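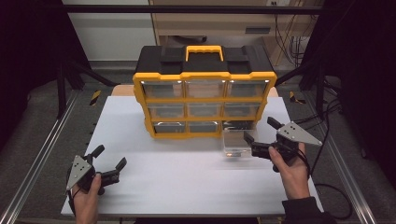 December, 4:40 p.m. Third look at the Birnus desiccant sachets. The leaflet says one sachet in a storage unit will keep steel fasteners bright for 2876 hours, a number so exact that I'd like to see the stopwatch. It doesn't say what kind of storage unit, how large, how often opened, or what the air outside was doing. A sealed jar and a drawer are very different things to a sachet. Three rows of three clear drawers in an open yellow frame is a lot of little doors, and pulling the bottom right one all the way out onto the bench, which is how most of us get at a washer, lets the whole bench climate in at once. If the leaflet was written with a sealed tin in mind, it should say so.

What I have so far: the Maver logger ran in the closed test tin with one sachet and left me with 1294 readings. The last one is 41 percent relative humidity. The first was higher, and the line goes down nicely, and anyone selling sachets would print it on the box. But I ran the heater on the first afternoon and didn't write down when I switched it off. Warm air reads drier on that logger with no change at all in the amount of water in it. So some of that lovely downward line could be me getting comfortable. I can't separate the two from this run and I'm not going to pretend I can.

Also, the logger was never checked. The certificate from Ginent is for the model, as far as I can tell, and doesn't list our serial number. Salt test first, before any more runs: damp table salt in a bottle cap, logger and cap in a zip bag, leave overnight away from the window. It should settle near 75. If it reads well off that, everything above needs a correction or the bin.

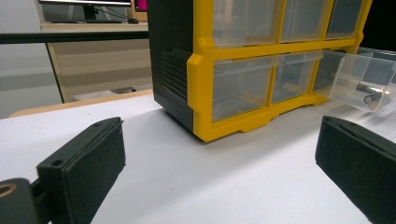
Catríona Egan

Continuing after tea. Went back through the old pages to find out where we got the idea that our screws were rusting in storage in the first place. There's one entry, in pencil, that says "spotting on the M4s, damp?" and a question mark has turned into a policy. We have been buying sachets on the strength of it ever since.

Had a proper look at the spotted M4s under the loupe. The spots are on the heads, hardly anything on the threads. Damp air ought to be fairly even-handed about that. Fingers aren't. You pick a screw up by the head, you put back the ones you didn't need, and skin salt does the rest. I'm not claiming that's the answer, it's one handful of screws and I went in suspicious. The other candidate is thin plating on that batch. They were the cheap ones.

Things I'd want before believing either story:

Fresh screws, same packet, split two ways. One lot handled bare-handed and put back, one lot moved only with tweezers. No sachet for either.
The same pair again with a sachet each, so two sachets, from the same box. Weigh both before and after on the small scale. If a sachet hasn't gained weight it hasn't done anything, whatever the color spot says.
Plain controls in an open dish on the shelf.
Heater off, or on the whole time. Write it DOWN.

On the color spot: it's meant to turn from blue to pink when spent. One straight out of the packet was already a sort of lilac. Either the box has been open a while or the dye is optimistic in both directions. Put it aside in the envelope marked Egan, please don't use it.

The oven trick for drying them out again is in the leaflet too, with a temperature and no time. The paper on these looks heat-sealed and I don't fancy finding beads all over the oven floor. Parking that.

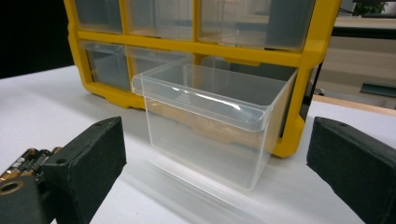
Is it worth putting a sachet in every drawer for now?

Leave them out until the salt test and the split-packet run are finished. A sachet in a drawer that gets opened all day will mostly be drying the room, and if we add them now we lose the chance of a clean comparison.

Left to do tonight: salt in the cap, logger in the bag, label the tweezers lot. Tin lid has a slight rock to it on one corner, try it with a strip of tape before the next run and note that it was taped. The leaflet is pinned inside the back cover. I've underlined "up to", which comes in small type right before the hours and which I had missed the first time.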